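Skiseo two-arm bench kit, reviewed after a summer of evenings

I bought the Skiseo kit in July, second-hand from Geum-ok Shin at our shared workshop, and I've had more fun with it than anything I've built since my first 3D printer. You get 2 arms, the bar they bolt to, a driver board for each and a bag of 288 fixings (I used 238 of them, and nothing has fallen off yet!).

The build took me around 8 evenings. The printed manual is fine up to the shoulders and then goes very quiet about the wrists, so look up Hamidreza Bagheri's build notes on the Pratham forum before you start on those. He routes the cable over the upper link and leaves a generous loop at the gripper end. I copied him and haven't had a connector pull out.

I put mine in a walled bay with an aluminium frame, with both arms facing inwards over the same bit of table. Pens are my favourite test so far. They roll, they're thin, and the caps are a proper challenge for the jaws.

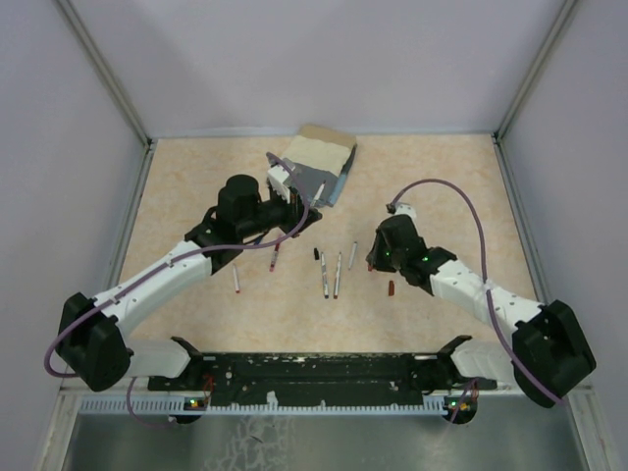 Pens, markers and loose caps between the grippers, with the foam block behind.

The shoulders are lovely and stiff. Moving the arms slowly is a joy, and the status lights on the boards are easy to check at a glance. The cable rail along the front is a small thing but I'd hate to be without it, my last project was a bird's nest of wire.

Grumbles: the screws into the white links are soft, so use a decent driver. Petridis sells a longer cable set and I'd get it straight away, as the standard ones are tight at full reach. I also looked at the Vilano arms, which are quieter, but the spares are hard to find.

Four and a half stars. Next job is getting a cap back on a pen using both arms.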